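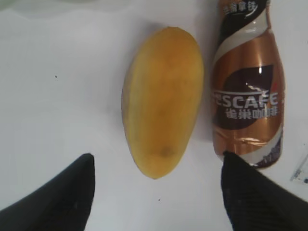

Loveo Grocery Price Records: Data Card

Summary

The Loveo Grocery Price Records are a table of retail food prices collected in the towns of the Vornumberg district. Each row gives the shelf price of one item, in one shop, on one visit. The table has 3009 rows and is supplied as a single comma-separated file with a header line. It is meant for people who study household budgets, local price differences, and the cost of a basic diet in small towns.

The records are published by the Loveo Household Budget Office. This card applies to the release of 13 Dec 2023, which replaces the trial release issued in May.

Contents of the release

prices.csv: the price table
shops.csv: one line per shop, with shop type and town
items.csv: one line per item, with food group and standard unit
changes.txt: corrections made after the trial release
README: the present document

Files are encoded in UTF-8. Decimal values use a period. Empty fields mean that the value was not recorded. They do not mean zero, and users who total a column should treat them accordingly.

Fields in prices.csv

record_id: unique identifier of the row. Identifiers of withdrawn rows are not reused.
shop_id: key to shops.csv.
item_id: key to items.csv.
visit: month and year of the visit. The exact day is held by the office and is not published.
price_shelf: price as printed on the shelf label, tax included.
price_unit: price converted to the standard unit for the item (kilogram, liter, or piece).
pack_size: size of the pack as sold.
promo: "y" if the label showed a temporary reduction, "n" if it did not.
origin: country or region of origin where the label stated one.
note: free text entered by the collector, in the original language of the entry.

How the prices were collected

Collectors visited each shop with a printed list and wrote down the lowest regular price for every item on it. Where the listed pack size was not stocked, the nearest larger size was taken and the pack_size field filled in to match. Prices available only to holders of a loyalty card were left out. Collectors were asked to introduce themselves to the shop manager before starting and to leave if the manager objected.

The list covers 30 items in six food groups: bread and cereals, fresh fruit, fresh vegetables, dairy and eggs, dry goods, and ready-to-drink beverages. One of them, rye flour, was dropped from the published files after it proved to be stocked in very few shops, so that items.csv lists 29. The list was drawn up by Macarena Durán and reviewed by Dezső Pintér, and was tested in Skasada before it was used elsewhere.

Fresh fruit and loose bread caused the most difficulty. Many small shops price mangoes, melons, and pineapples by the piece, while the larger ones price them by weight. In the first case the collector bought or weighed one typical piece, and price_unit was worked out from that weight. Bread rolls are handled in the same manner. Unit prices for these items should be read as estimates, and the note field states "by piece" wherever the conversion was applied.

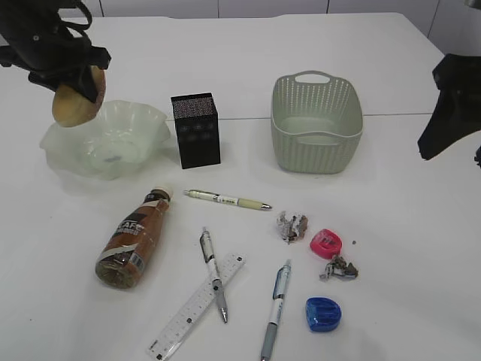 Bottled and canned drinks are recorded without the container deposit. In the trial release the deposit was included for a number of shops in Fuentealba, which made drinks there look more expensive than in neighboring towns. All affected rows have been corrected, and the old values are listed in changes.txt.

Checking and correction

Every row was entered twice, by different persons, from the paper forms. Where the two entries differed, the form was consulted and the correct value kept. Aksel Kárason then compared each unit price with the median for the same item and food group. Prices far from the median were sent back to the collector for confirmation. A price was changed only when the form or the collector supported the change. Unusual prices that were confirmed remain in the table.

Known limits

Open-air markets are not covered. In the district these account for a good part of the fruit and vegetables sold in summer, and the table will overstate what a careful household pays in those months.

Shops in Skasada were visited more often than shops elsewhere. Averages taken over the whole table will lean toward that town unless they are weighted. A weight column was considered for this release and set aside until better population figures are available.

The records concern prices only. They hold nothing on quantities sold, on quality, or on how long an item stayed in stock. The origin field depends entirely on the label and is empty for most dry goods.

Suitable and unsuitable uses

The table is suitable for comparing prices between towns and shop types, for building simple food baskets, and for teaching. It should not be used to rank individual shops. Shop names have been replaced by identifiers, and users agree not to attempt to recover them. It is also unsuitable as a measure of inflation: the visits were not evenly spaced.

Personal data

No information about customers or shop staff was collected. The note field was read in full before publication, and names entered there by collectors were removed.

Terms of use

The files may be copied, altered, and redistributed for any lawful purpose, provided that the source is named and any changes are stated. The office gives no warranty as to accuracy.

Suggested citation

Loveo Household Budget Office, Grocery Price Records, Vornumberg district. Prepared by M. Durán, D. Pintér, and A. Kárason.

Maintenance

Errors may be reported in writing to Jacinto Cervantes, who keeps the list of corrections. Reports should give the record_id and the reason for doubt. Requests for the paper forms are handled by Brendan Mac an tSaoi and require a short statement of purpose. Corrections are gathered and issued with the next release, and single rows are not changed between releases.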